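Gripper drops and loose fasteners: frequently asked questions
Barkumdale disassembly cell
Last updated June 4, 2021

What is the fault?
The gripper on the Mokareo arm can release partway through a pull. The fingers open a few millimetres, the part drops back into the chassis, and the arm keeps moving as if it still had hold of something. No error comes up on the pendant.

When did it start?
The first drop in the log is from November. It was put down to a bad grip on a drive latch and the job was restarted. Further drops were logged over the following months, and one of them left a finger bolt lying on a motherboard. Work on the cell was stopped that day.

What caused it?
A finger bolt had backed out. Once the bolt is loose, the link can shift on its pin under load, and the fingers lose their hold. The controller reads motor position only, so it sees a closed gripper whether or not the fingers are closed on anything.

Which grippers are affected?
Any Nirkeck gripper fitted before the thread-locking change. Check the tag on the wrist flange. If there is a yellow dot next to the serial number, the bolts have been redone. If there is no dot, treat the gripper as affected.

Can I keep running an affected gripper?
Not on cable pulls or drive removal. You can use it for camera passes and positioning, with the force limit set to 14 newtons and the speed at 80 mm per second or lower.

What should I check before a run?
With the arm powered down and locked out, look at the head of every bolt on the finger links and see that the paint mark lines up. Move each finger by hand. There should be no side play. Do this again after every 200 cycles and write it in the cell log.

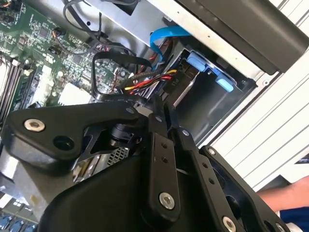 Gripper over an open computer chassis, with bolt heads showing on the finger links.

Does it matter which way the chassis sits?
No. Drops have been logged with the case square to the bench and with it on an angle. Make sure the case is clamped either way.

What do I do if a part drops?
Press the stop. Don't jog the arm out first, as a cable may be caught behind a finger. Once the stop is in and the drives are off, free anything that is snagged, then raise the arm using the brake release. Check the gripper for missing bolts. If one is missing, the chassis must not be powered up until the bolt is found.

Can I reach in to steady a cable while the arm is moving?
No. Hands and forearms stay out of the chassis whenever the drives are live, including in slow mode. The fingers can close without warning if the link slips back onto its seat.

What torque do the finger bolts take?
9 newton metres, with medium thread locker on clean threads. Let it cure overnight. Don't reuse a bolt that has come out.

Is there a permanent fix?
Szekeres is making replacement links with a locking tab over each bolt head. Grippers will be swapped one cell at a time, starting with the ones used for drive removal. The bolt checks stay in place until your cell has been done.

Who do I report a drop to?
Fill in the fault form at the cell and leave the gripper on the arm, locked out. Please don't retighten anything before it has been looked at.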